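Stadport casino opening pushed back again

pitboss_emeritus
September 19, 2026
So Juloto has moved the Stadport opening a third time. It was June, then "late summer," now it's "when the gaming board is comfortable." Still promising 769 rooms and 80 tables. I've had a deposit down since the first date and have grown quite attached to it. 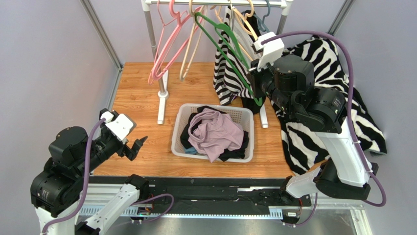
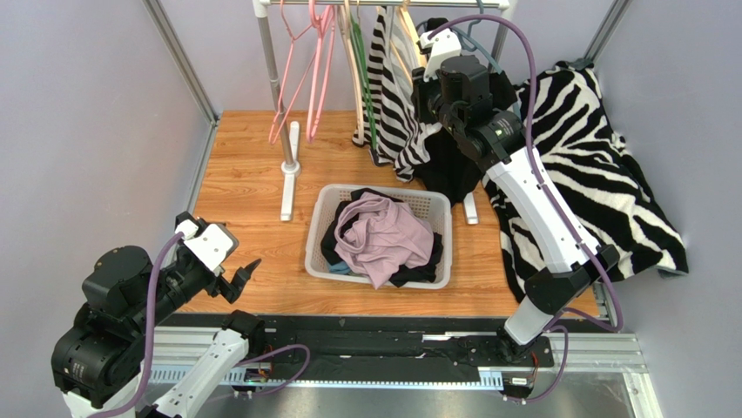 My guess is the board doesn't love Sethi running the VIP rooms. Anyone hear different?

wivness_regular
It's not Sethi. Sethi has run the rooms at the Wivness for years without a peep. Juloto ran out of money and the board is a polite excuse.

Irfan Mengal
Disagree. You don't run out of money and then order over 100 more slots, and they did that last month. The board wants to know who lends to the high rollers. Fair question, if you ask me.

wivness_regular
You can order anything. Paying is the hard part.

softseventeen
Do the 80 tables include the electronic ones? At the Wivness they counted those and I spent a whole weekend playing blackjack against a cartoon woman.

pitboss_emeritus
Brochure says "table positions," so bring a book.

Irfan Mengal
Did you ask for the deposit back?

pitboss_emeritus
Asked twice. They offered me 3 buffet vouchers for the buffet that isn't open.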